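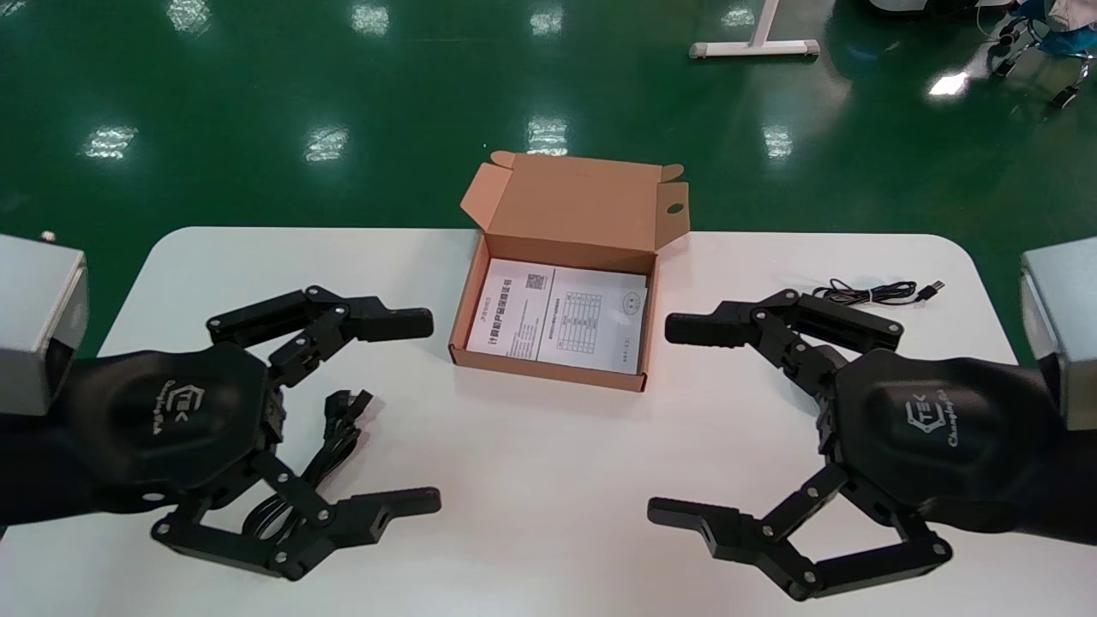
Keep the boxes until December, my sister told me on the phone this morning, and she went on about it for a while. She thinks the move to Jarnham could still fall through and I'd be left buying everything twice. I said I'd think about it. The lease is signed, so I don't see what would change.

Saturday, June 17, 2023. Up at six, coffee, then the hall closet. I found 337 old receipts in a shoe tin, most of them from Feltton, and threw out all but two. The movers want 1620 for the whole job – more than I planned on, but the other quote didn't include the stairs.

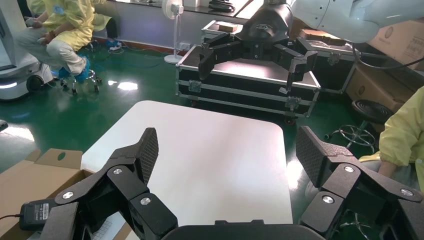 The kitchen is going slower than I hoped. I keep stopping to read old recipes and put them in the wrong pile. A box with a round hand-hole in the flap is the only kind I want for the plates, and I'm short of those. I'll ask at the grocery store on Monday.
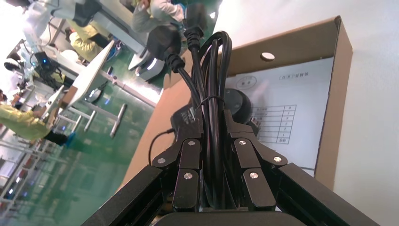
The glasses can wait until the last week. I wrapped the blue bowls in towels and wrote KITCHEN on two sides. Rain after lunch, so the trip to the dump is off. Soup for supper. My back hurts and the bedroom isn't started.

Recent entries
The lease came
Painting the porch rail
A bad week for tomatoes

Last updated: the same evening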